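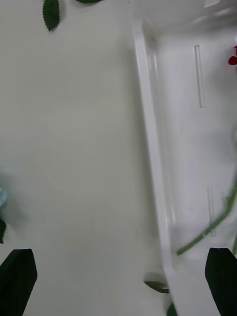 So I've been promising a post about house rules for ages, and last Tuesday finally pushed me into it. Shiyu Tan wandered past my bench with a cup of tea, looked at the fake flowers and asked me what counts as finished. I opened my mouth and had no answer! I'd been running flower pick-ups for the better part of a fortnight and I couldn't have told you whether a stem in the tub with its leaves left behind on the table was a pass or a fail.

Anyway, that's how we ended up with a proper written standard at Sotthorpe. It lives in a shared doc called Jellell (don't ask, it was the name of the old project and it stuck) and it's four pages, down from the eleven that Ximeng Dong wrote in her first burst of enthusiasm. Sorry Ximeng. I did read all eleven.

The rule I care about most is the one on loose bits. Artificial flowers shed. You pull a rose out of the bag and a leaf pops off its little peg, and by mid-morning there's greenery all over the place. Our old habit was to sweep up whenever somebody got annoyed, which meant some runs had a spotless table and some looked like a hedge had been through, and you couldn't compare one with the other. Now you decide before the session: either the leaves are part of the task and they get listed, or they come off the table before you press go. No tidying halfway through a run. If a leaf drops during a run it stays where it fell and you write it in the notes.

Clear containers got their own section, and fair enough too. A transparent plastic tub on a white table is a rotten thing to ask a wrist camera to find. The rim catches the light and the walls just sort of melt away. We argued for a good hour over whether to ban them, and I was firmly on the side of keeping them - people have clear tubs in their kitchens, and I'd like the thing to cope with a kitchen one day. So they're in, but the tub gets its own line on the run sheet, and you do a slow dry pass beside the wall with the fingers open before you try anything at speed. Bumping the rim counts as a contact and gets logged. Nudging it back with your elbow and pretending it never moved does not make it go away (I have been that person).

Then there's lighting. Overheads on, blinds down, same every time. I grumbled about the blinds because I like a bit of sky, but the colour of the table changes so much between breakfast and lunch that I gave in.

A few of the smaller ones, copied straight out of the doc:

Fingers fully open at the start of every run.
Hands out of the workspace before the arm is enabled, and that includes reaching over for a leaf.
Stop button within reach of whoever is sitting down, not whoever is standing behind them chatting.
A batch is 300 runs. If you get to 303, the extra ones are kept but they don't go in the batch.
Break after 200, no exceptions, even if it's going beautifully.

That last one is mine and I'm quite proud of it. I get sloppy when I'm tired, and my notes turn into things like "leaf??" which is no use to anyone on Wednesday morning.

What we haven't settled is Shiyu's question. Right now the doc says a stem is in when all of it is below the rim and the gripper has let go, and Ximeng reckons that's too harsh on the long ones, which poke out however nicely you place them. I've been leaning towards "resting inside without help" but then you have to say how long you wait before you call it. If your lab has wording for this that you're happy with, stick it in the comments, I'd love to pinch it. We're going over that section again next week and I'm bringing biscuits.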